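Magazine | Home Care | Issues | Subscribe
Magazine > Home Care > Winter Storage

Putting the Padded Jacket Away

The textile care desk at Dreltance advises households to empty pockets and close zippers before storing winter coats. Elastic cuffs should be left unstretched.
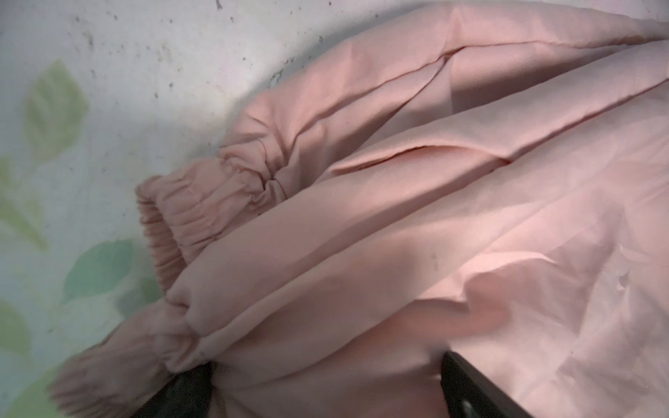
Folding Along the Seams

Stitched seams offer a natural line for each fold. Sleeves are laid across the body, and no more than 3 jackets are stacked on one shelf.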